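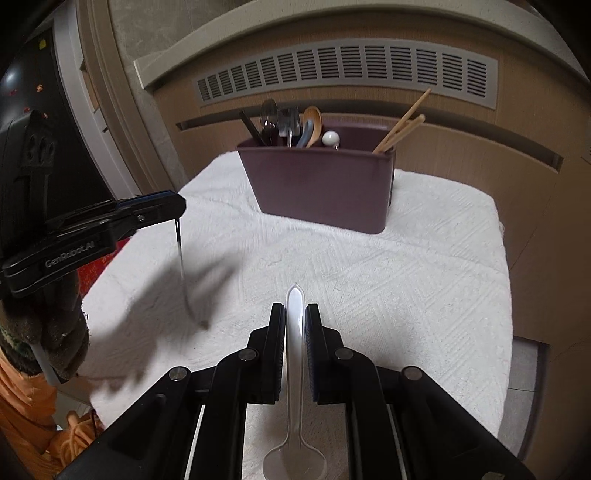
Clear plastic spoon held in one gripper, metal utensil in the other, caddy at the far side of the towel.

Thread: Hand-held gripper demonstrations, utensil sorting
Board: Methods and Results

kullelano_lab
We trained the Clellby policy on 197 demonstrations recorded with hand-held grippers. In testing it failed 18 times, and 15 of those failures involved transparent items. We would welcome comments on the method.

grindell2
The result is useful, but I would question the towel. A white patterned cloth under clear plastic is a hard case, and the failures may say more about the background than the grippers.

kullelano_lab
The point is accepted in part. We repeated the test on 2 darker cloths and saw little change.

amarasinghe_r
I do not agree that this settles it. Highlights along the handle also shift with the lighting. Was that held constant?

kullelano_lab
It was not. The lighting records will be added to the June release.

grindell2
Please include the failed trials as well.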